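# The Kitchen That Never Gets Dirty

Brittany Poirier has opened the same microwave more than 700 times since September. She does it standing up, in socks, with a controller in each hand, on the second floor of a former shoe warehouse in Bustmont. The microwave doesn't exist. Neither does the kitchen around it.

Poirier works for Gamema, one of several small companies that sell examples to people building household robots. An example, in this trade, is one complete go at a chore: the arm starts somewhere, does the thing, stops. A learning system is fed a big pile of these and is supposed to come out the other end able to do the chore on its own. Gamema makes most of its pile in simulation, where a dropped mug costs nothing and the room can be put back in order with a button.

I went to Bustmont with doubts and I left with most of them.

The pitch is easy to like. Real kitchens are slow. You have to rent them, clean them, and wait for the arm to be fixed when somebody drives it into a faucet. A simulated kitchen is ready at six in the morning. The company's main set, called Zarei, holds 1,412 kept examples, and Arnulfo Alvarado, who runs the recording floor, talks about that number with obvious pride.

"We threw away a lot to get there," he told me. "If the operator hesitates, it's out. If the arm bumps something, it's out."

That second part bothered me. A robot in my apartment is going to bump something. I asked what it would learn from a pile of examples in which the bump had been edited away, and Alvarado said recovery was "a different product." He was polite about it. He has clearly been asked before.

Poirier was more open. She told me that after the first few weeks she stopped thinking about the chore and started thinking about what would pass. She takes the same path to the same handle and hits the same angle with her elbow. "I'm fast because I'm boring," she said. I watched her record for an hour and could hardly tell one attempt from the next. 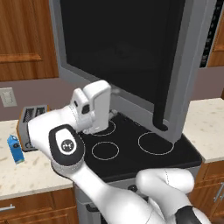 My argument with Zarei is mostly about how little it asks of the arm. Gamema says its kitchens are varied, and they do differ in cabinets, counters and wall color. But variety in the finish is cheap. My own counter has mail on it, and a colander, and usually a cat. The one Poirier works in has a toaster with orange trim and a small blue milk carton to the left of the cooktop, and the cooktop itself has three burner outlines and no pots. An arm can get very good at reaching across that and still know nothing about mine.

Gamema's answer is a test it ran at Bullcombe, a real apartment the company leases for trials. By its own count, the trained system finished 69 percent of the chores it was given. I asked who had chosen the chores. Gamema had. I asked whether the apartment had been tidied first, and Alvarado said it had been "prepared," then went to find me the setup sheet. It ran to 3 pages, and the first one was a list of things to put away.

He has promised to send me the recordings of the attempts that failed. So far I have the other ones.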